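Frequently Asked Questions: Contributing Demonstrations to the Faltside Program

Who runs the program?
Faltside is administered by Ridusetti. Recordings are reviewed by Illus, and training of the learning system is carried out at the Paulauskas site.

What is a demonstration?
A demonstration is one complete handling task, recorded from start to finish with a hand-held gripper. Picking up an item and setting it down elsewhere counts as one demonstration. Partial attempts are kept in a separate folder and are not used for training.

How long is a session?
Each session is limited to 20 minutes, with no more than 2 sessions per contributor per day. Breaks are not deducted from the session time.

Where does recording take place?
Contributors work in ordinary furnished rooms. Shelves, desks and personal items are left in their usual places. More than one gripper may be in use in the same room, and faces are obscured before any recording is released for review.
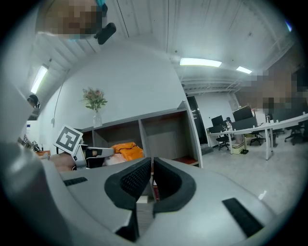 Contributors have asked whether two people working side by side would spoil each other's recordings, and one wrote that she had been waiting for her colleague to finish every time, which cost her half the session. Waiting is not required. Contributors should keep the marker on their own gripper uncovered and avoid reaching across another person's task.

How many demonstrations are needed?
The target for each task is 600 accepted demonstrations. The shelf task closed in October with 749, and no further recordings of it are being taken.

May I withdraw a recording?
Yes. Requests should be sent to the Faltside desk at Ridusetti with the session number. Recordings already used in a completed training run cannot be removed from that run, but will be left out of later ones.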